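The Towel

The agency wanted an answer by Wednesday. Could it do a bathroom or couldn't it?
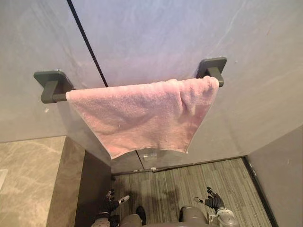
I had been at Dirno for 9 weeks and so far I had passed it on beds, failed it on beds, and passed it on beds again. The machine was an Ondora. The agency let holiday flats and had 3000 towels to change on a busy weekend, and they didn't care about beds any more. They cared about towels.

"Straighten the towel," I said.

It considered this. A person would have done it on the way past. The hem was lower on the right, so you pulled it up a bit at the back, and then you went and had your tea.

"To the floor or to the bar?" it asked.

I went over and looked. I had never thought of a towel as having to be straight to anything.

"What's the difference?"

"If I match the floor it will look crooked against the bar. If I match the bar, a guest may think it is crooked anyway."

I wrote that down on the sheet, then wondered which box it belonged in. The sheet had a box for time taken, a box for damage and a box for whether I had needed to step in. The target was 15 seconds. We were well past it.

"What did they do at the Chiang?" I asked. It had been at the Chiang hotel in January, before I started.

"They told me to fold it in three. It took me 5 tries to learn and after that they changed to paper."

In the next room the dryer finished and began to beep. My mother cleaned rooms for twenty years and I don't think she was ever asked about a towel, only told.

"The floor," I said. "Do it to the floor."

"All right," it said, and I started the clock again.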